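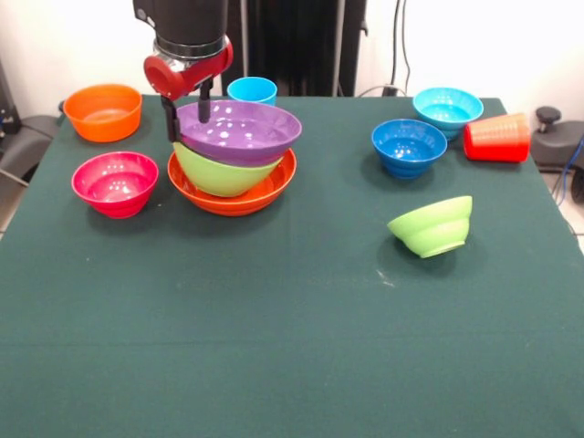 *Reading time: under 1 min*

On Friday we went round the Triltlow lab at Nirbridge. The bowl-stacking cell had stopped just before we got there. Adoración Sotomayor showed us the log: the gripper had reported a closed grip with nothing in it, and the arm carried on for 60 seconds until an operator pressed stop. It was the sixth false grip in 1,187 cycles.

The fault was put down to a worn finger sensor. A spare is on order from Brurkel. Until it is fitted, the cell runs at half speed with a person at the stop button.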